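Long one on drinking more water, since I said in February I'd write up how it went. Short version: I drink more water now and it was mostly a matter of where I put it.

Background. I do bookkeeping from a desk at home in Gerneck. Two cups of coffee in the morning, nothing until lunch, a soda around three, a headache by five. I had that pattern for years and blamed the monitor.

I bought new glasses first. Then a new chair. Then a lamp. The headache did not care about any of them.

At a regular checkup I was asked how much water I drank in a day. I said "plenty." Then I went home and paid attention, and the answer was one glass, with dinner.

I'm not a doctor and I'm not giving anybody a target. Mine came from my own appointment and has to do with my own kidneys. If you have a medical reason to limit fluids, skip this thread.

First thing I tried was an app called Flolmont. It buzzes and you tap a little drop. I tapped the drop without drinking for most of a week. Deleted it.

Second thing was a big jug with times of day printed on the side. By noon I was behind the jug, and being behind made me ignore it. It lives under the sink now and I use it for the ferns.

Third thing was a fancy steel bottle from Besson. Good bottle, no complaints about the build. But it has a straw, a straw sleeve, a valve and a gasket, and if you skip one wash the gasket smells like a pond.

Fourth thing was a plain glass on the desk, filled from the kitchen tap. This is the one that stuck.

The glass holds 300 milliliters. I measured it once with a kitchen cup so I could stop guessing. I fill it when I sit down, and when it's empty I get up and fill it again.

The getting up turned out to matter more than I expected. The kitchen is 25 steps from my chair. My hips are happier in the afternoon.

I keep a log in Sketix, which is meant for invoices, but it lets you make a blank table with any columns you want. Date, glasses, coffee, headache yes or no. That's all.

187 days in the log as of this morning. A few are blank from when I had the flu and from a trip to my sister's.

What the log shows: headaches went from most workdays to a couple a month. I also moved the second coffee earlier during the same stretch, so I can't say how much of it is the water. Could be half and half.

Now bottles. I used to buy them by the case, and I still end up with the odd one when I'm out all day.

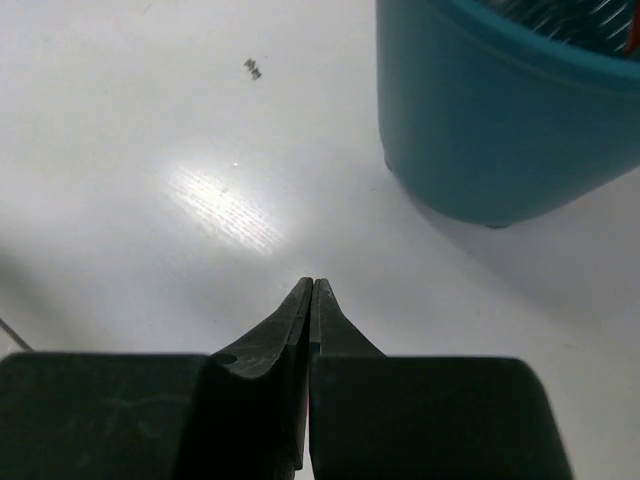
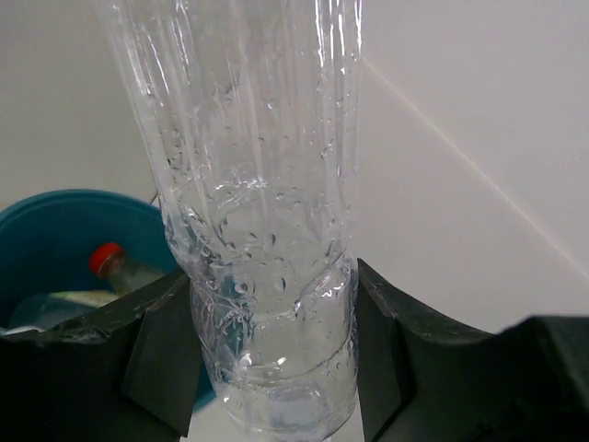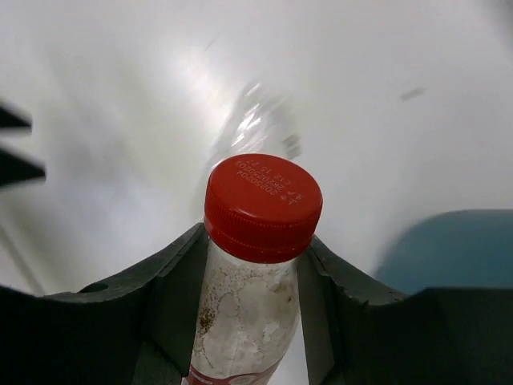
My problem with a case of bottles was that I'd open one, drink a third, leave it somewhere, and open another. I'd find them in the car, on the dryer, next to the bed. I had no idea what I'd had in a day.

Also the cost. I went back through my grocery receipts (bookkeeper) and a case every week and a half adds up to a decent pair of shoes over a year. Tap water here is on the bill either way.

Gerneck tap water tastes a little like a swimming pool in summer. Fill a pitcher, leave it in the fridge overnight with the lid ajar, and most of that is gone by breakfast. That has been good enough for me, so I never bought the filter.

Cold matters to me. Some people like it at room temperature. If you've been forcing down water at a temperature you don't enjoy, change that before you change anything else.

Things people told me to put in it: lemon, cucumber, mint, a pinch of salt, apple cider vinegar. Lemon is fine. Cucumber is fine for one day and then the pitcher tastes like old salad. I tried the vinegar once.

Seltzer counts, as far as I'm concerned. I have a can with dinner most nights. My dentist would like me to have it with food and not sip it all evening, so I do that.

Coffee counts for something too, from what I was told at the checkup. I still log it in its own column. I wanted to see it separately.

Timing. I do most of my drinking before four in the afternoon. The first month I was trying to catch up at night and I was out of bed twice before morning. Shift it earlier and that goes away, at least it did for me.

Winter was harder than summer. I don't get thirsty when it's cold out, so for January and February I switched two of the glasses to hot water in a mug. Plain hot water sounds grim. It's okay. It keeps your hands warm while you do somebody's quarterly filing.

Travel days are still bad. I drink nothing in the car because I don't want to stop, then I arrive cranky. Current plan is one full glass before I leave and one planned stop in the middle. I've done this on 2 trips and it was fine on both.

Eating out is easier than I thought. I ask for water first and finish it before the food comes. I order less soda that way without having made a rule about soda.

Speaking of soda, I didn't quit. The three o'clock one went from daily to maybe once or twice a week. I wasn't trying to drop it. By three I've already had a few glasses and I'm not looking around for something to drink.

Things I didn't notice any change in: skin, weight, sleep, energy. I know other people report all of those. I looked for them in my own notes and they weren't there.

Things I did notice: the headaches, less of that dry feeling when I'm on the phone with clients, and fewer trips to the snack cupboard before lunch.

A few people asked how to remember without an app. I tied it to things I already do. Sit down at the desk, fill the glass. Hang up from a long call, fill the glass. Start the dishwasher, drink what's left. I don't have any alarms set.

If you use a glass at a desk, get one with a heavy base and keep it on the side away from the keyboard. I lost a keyboard in the second week – the cheap one, luckily. There's a cork coaster now at the far left corner and the glass goes on the coaster or it goes back to the kitchen.

Wash the glass every day. It's only water but it gets a film. Same for the pitcher, and get a brush into the spout.

I'm going to keep the log going through the summer and then probably stop. At this point I fill the glass without thinking about it, and the table is mostly me typing the same number.

Replies are open if you have a fix for the car problem. I've already heard "just stop more often" from my whole family.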